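Print this story | E-mail this story

Two grippers, one cluttered desk and a lot of coffee at Tradville

July
By the automation desk

I spent most of a morning last week at the Macapagal workshop in Tradville, watching people argue about fingers. Robot fingers, I should say. The shop has been trying to choose between two grippers for a small sorting arm, and I'd been bugging them for weeks to let me sit in. They finally gave up and said yes, come by at nine, bring your own mug.

The two candidates are the Sandent, which the shop has had on the bench since spring, and the Noltilex, which costs a good bit more and arrived with a much thicker box of spare parts. Both are two-finger designs, and both bolt onto the same arm (swapping them takes four screws and one connector that everybody hates). The job is office clutter: pens, notebooks, catalogs, the stuff that piles up on any desk. I like that they went with clutter. I've sat through plenty of demos with perfect little foam cubes, and I couldn't tell you a thing about any of them now.
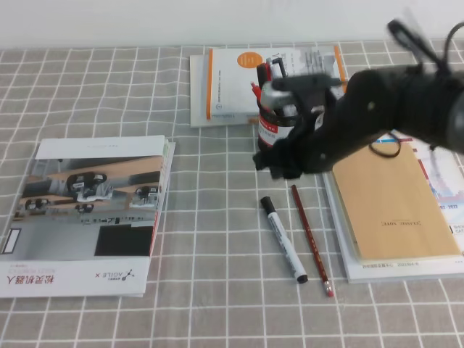 The rules were simple enough that even I could follow along. Each gripper gets the same list of moves, run by the same person on the same controller, and every try goes on a sheet as a clean pick, a sloppy pick or a miss. They did 84 tries per gripper before lunch. A sloppy pick means the thing came up but slid or tilted on the way, and there was a surprisingly heated debate over how much tilt is too much. I stayed out of it and refilled my mug.

So who won? Well, it depends on what you hand them. The Sandent did better on round things and was a lot more forgiving when the arm came in a little off center. The Noltilex was steadier on thin, flat stuff, and it missed only six times all morning, most of them on pencils. The crew had figured it would be the other way around, and I could tell a couple of them had lunch riding on it!

The part I didn't expect to care about was the cameras. The shop runs one fixed on the workspace and a small one at the wrist, and they wanted to know if they really need both. The fixed one is great for the big picture, but once the arm swings in, it can hide the very thing you're trying to grab. The wrist one gets in nice and close, only then the gripper itself eats up a corner of the view, and a page of small print can turn to mush.

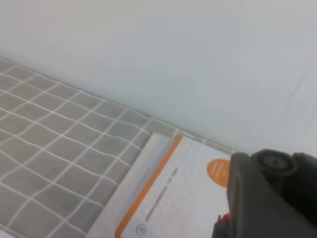 Page last changed: July, 4:00 p.m.

They tried it each way, fixed camera only, wrist camera only, then the two together. Together was best, no shock there. What surprised me was that wrist only came in a close second with the Sandent and a pretty distant one with the Noltilex. The lead operator's theory is that the Noltilex has chunkier fingers, so it blocks more of what you need to see in the last inch or so. She'd like to move the camera mount out a little and run that part over again, and I'm hoping they let me back in for it.

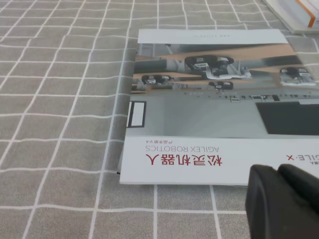 Picking a controller is the next headache. The shop has been using the older 1501 unit, and it's fine, but there's a small lag between moving your hand and seeing the arm go, and after an hour of that you start to feel a bit seasick (I got a turn, so I speak from experience). The newer one is snappier and also fussier about startup. Half the trouble I had was with flat things. Take a glossy brochure lying upside down on a gray grid cloth, with the fingers hovering right over the edge of it: from the wrist view I could make out the big red characters of the title just fine, but judging how far down that edge was? Forget it. I went too low, then too high, and then I handed the controls back — to everyone's relief, I think.

No purchase yet, for the record. The shop wants another round with the mount moved and both controllers on the sheet, and then somebody has to talk about money. I'd lean toward the Sandent myself, mostly on price, but I'm also the person who couldn't find the edge of a brochure.

If your shop has run either of these grippers on paper goods, drop me a line. I'd love to compare notes, and so would the folks at Macapagal.

Contact the newsroom | Copyright Tradville news pages, all rights reserved | Back to top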